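Home | News | Sites | Staff Directory | Newsletter Archive | Contact

Desk Clear-Out: What Goes Where Before the Move

The second floor moves to the Finov building in November. Everyone with a desk on that floor is asked to have it sorted by the end of October. The movers will take furniture and labeled boxes only. Loose items left on a desktop will be put in a box marked with the desk number and may take a while to reach you.

Annag Tosh is handling the packing list. She has 229 boxes on order from Jafarzadeh, and they will be stacked by the copy room as they arrive. Take what you need, but please don't take a stack back to your desk to hold for later. The boxes are the small size. Paper is heavy, and a large box full of it can't be lifted safely by one person.

Start with the paper. Most of what is in the desktop file boxes falls under one of these:

Current work. Keep it in the file box until the last day, then pack it flat in a carton with your name and new desk number on the short side.

Signed originals. Take these to Calum Crichton in Records. Don't pack them. He will give you a receipt.

Printed copies of anything already on the shared drive. Recycle, or use the locked bin if there are names or account numbers on them.

Manuals and catalogs. Check with the people near you first. We had four copies of the same Brutimska parts catalog in one row of desks, and one is plenty.

Jessie Haldane cleared her desk early and reports that it took her most of an afternoon, nearly all of it spent on one drawer. Her advice is to take everything off the desktop before you begin and put back only what you used that week.

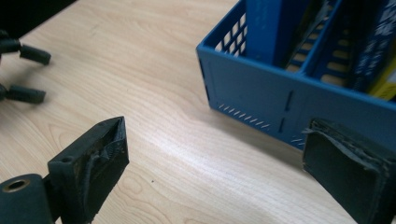 A blue plastic desk organizer on a pale wood desktop.

The desktop organizers are staying in use. The new desks are 14 inches narrower than the ones we have now, so there will be room for one organizer per person. If you have two, empty one and leave it on the shelf in Room 324. If you have none and want one, look on the same shelf before you ask for a new one to be ordered. Please wipe them out first. A damp cloth with a little dish soap is enough for the plastic ones, including the openwork sides, where dust tends to collect.

Pens, clips, staplers and tape go in the supply drawers by the window. Personal items such as mugs, photos and plants should go home with you before moving day. The movers will not carry plants.

Old calculators, chargers and cables can be dropped in the gray tub outside Panya Luangrath's office. She will go through it and keep anything that still works. Batteries go in the separate jar on her counter.

Desk keys need to be turned in as well. Tape the key to an index card with your desk number and hand it to Annag. If your key has been missing for years, tell her that too, so she can stop looking for it.

Labels for the new desks will be sent out once the floor plan is final. Questions about the plan go to Kadri Krūmiņa at extension 30. Questions about boxes go to Annag.

Last updated: September 25, 2025

Contact the newsletter | Copyright Meter Staff News | Back to top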